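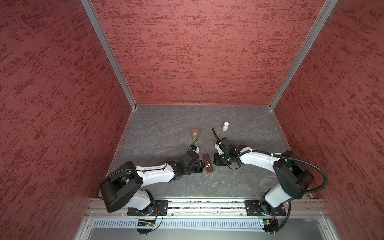
Progress report to the Grirkholm Fund

Project: Small containers on household surfaces
Grant holder: Agbeko Packaging Workshop, Omasstead
Prepared by: Vandana Dubey, project lead
Report date: 3rd March

1. Background

The grant pays for a study of how easily small bottles and similar objects can be found and told apart when they are set down on ordinary household surfaces. People with low vision often have trouble with this, and so do many older people with no diagnosed eye condition. Most advice on the subject deals with labels. We are looking at the color of the container, the color of the cap, and what is underneath and behind it.

The application set out three pieces of work: building a set of interchangeable wall and floor finishes, choosing a collection of everyday containers, and running sessions with local residents in Omasstead and Davthorpe. A short printed guide will follow at the end. This report covers the first two pieces of work in full and the third up to the end of February.

2. Wall and floor finishes

The dark red wall finish is done and covers the back and both sides. It is heavily textured, with flecks that run lighter and darker than the main color. We chose it because residents told us at the planning meeting that patterned backgrounds gave them more trouble than plain ones, and our first two finishes were both plain.

The floor currently paired with it is slate gray with a faint white marbled vein. It stands in for the stone-look counters that several residents have in their kitchens. Svetozár Šťastný tried four samples before settling on this one. The others were either too shiny or had veins so strong that they became the main thing anyone looked at.

Getting the red finish right took longer than planned. The first batch dried too pale and had to be redone. Svetozár now keeps a test board for each finish, with the mix and the date written on the back, so a damaged panel can be matched later.

Finishes completed so far:

Plain cream walls with a light wood-look floor
Plain pale blue walls with a white floor
Dark red textured walls with a gray stone-look floor

Still to come:

Green tile-look walls with a dark floor
A busy patterned tablecloth, to be used with any of the walls

The tablecloth was not in the application. It was suggested at Davthorpe, where a large share of the residents take their meals and their tablets at the same covered table. It costs very little and we would like to include it.

3. Containers and other objects

Sabina Kubíček has put the collection together. She asked residents to tell her what they handle most days and bought or was given the closest match. All donated containers were emptied and washed, and labels with anyone's details on them were removed.

Two bottles are now used in every session, whatever else is out. The first is a small clear plastic bottle with an amber-brown tint and an orange cap. The second is a small white bottle with a white lid, the kind pills or supplements come in. They make a useful pair. The white one stands out well on dark surfaces and disappears on the white floor. The amber one behaves differently: on the gray floor people tend to notice the cap first and then work down to the body of the bottle.

We also use a brown wooden block with a small black-and-white square marker on its top face. It was added in February after Rostislav Rusnák pointed out that every object we had was a container, so people were learning to look for a bottle shape. The block lies flat and has no cap, and it has been a helpful change.

Sabina has made two decisions about the collection that we should record. Glass is left out entirely. Containers with very strong brand colors are also left out for now, as people recognized them from memory and gave an answer before they had looked.

The collection is stored in lidded trays at the workshop, one tray for each session plan. A printed card in each tray lists what belongs in it. We had some trouble in the early weeks with items going back in the wrong tray, and the cards have mostly fixed that.

4. Sessions with residents

Sessions started on time in Omasstead and two weeks late in Davthorpe, where the hall's heating was being repaired. We have recorded 601 responses so far. Of these, 392 are from Omasstead residents. The rest are from Davthorpe.

A response means one person looking at one arrangement and telling us what they can find and where it is. We write down the answer in the person's own words and note whether they asked for more light. Rostislav does most of the note-taking. Sessions are kept short, and anyone may stop when they like.

Bořivoj Gajdoš handles bookings and transport. Attendance has been good. The main reason people have missed a session is another appointment on the same morning, and he has moved some sessions to the afternoon as a result.

5. What we are seeing so far

These are early observations. The full comparison will be made when all the finishes have been used, and the picture may change.

Cap color matters more than we had expected. Residents often describe an object by its cap and say little about the rest. With the amber bottle, "the orange one" was the usual name for it from the first session onward, even among people who had trouble seeing the body.

White on white is as poor as everyone assumes. Several people missed the white bottle completely on the white floor and were surprised when it was picked up.

The textured red walls have had less effect than the floor. People told us they found the red "heavy" or "a lot to look at," but their answers were not clearly worse than with plain cream. Where they did have trouble was with objects set well back, close to the wall. We are now placing at least one object farther back in each arrangement to look at this properly.

The veins in the gray floor caused a few false answers early on. One resident reported a piece of string. We will report how often this happens once the figures have been checked.

The wooden block gets mixed results. It is easy to find on the gray floor and hard to find on the wood-look one. A few people asked what the square on top was for, and that took up session time. The introduction now mentions it briefly before anyone begins.

6. Changes to the plan

Light levels. The application proposed two levels, bright and dim. We have added a third, in between, as residents said the dim setting was darker than any room they would sit in. This adds time to each session but no cost.

Order of finishes. The red and gray pairing was due to come last. It was moved forward while we waited for a delivery of green panels. The supplier has now confirmed the delivery and we do not expect any further wait.

Printed guide. We had planned one version. Staff at the Davthorpe hall have asked for a large-print version as well, and we think this is reasonable given the subject.

7. Budget

Spending is within the approved total. The materials line stands at $419 over what we had forecast for this point. Most of that is the second batch of red finish and the extra floor samples. The transport line is underspent by a larger amount, as many Omasstead residents live close enough to walk.

We ask for approval to move part of the transport underspend to materials. No additional money is requested.

The $3,000 set aside for design and printing of the guide has not been touched. We have one quote in hand, which includes the large-print version and comes in under that figure. Bořivoj is getting a second quote before we commit.

8. Problems and risks

The red finish marks easily. Small scuffs on a plain wall can be wiped off, but on the textured surface wiping leaves a dull patch. Svetozár touches these up between sessions and we have kept some of the mix back for the purpose.

We have fewer Davthorpe responses than Omasstead responses. Extra Davthorpe sessions are booked and should close most of the gap. If they do not, we will report the two places separately and say so in the guide.

Rostislav will be away for part of the next period. Sabina has sat in on his sessions and will take over the notes. Both of them took notes on the same session as a check, and the two sets agreed well apart from some differences in abbreviations.

9. Work for the next period

Finish and fit the green tile-look walls
Buy the patterned tablecloth and try it with each finish
Run the extra Davthorpe sessions
Repeat the red and gray sessions with objects set farther back
Type up and check all notes taken to the end of February
Obtain the second print quote
Draft the first pages of the guide and read them through with residents

10. Decisions needed from the Fund

Please let us know whether the following can be approved:

a. Moving part of the transport underspend to materials, as set out in section 7
b. Adding the tablecloth to the list of surfaces
c. Producing the guide in standard and large print within the existing design and printing budget

Item a is the most pressing, as the green panels will be invoiced on delivery. Questions on the budget should go to Bořivoj Gajdoš. Questions on the sessions or the findings should go to Vandana Dubey at the Omasstead workshop.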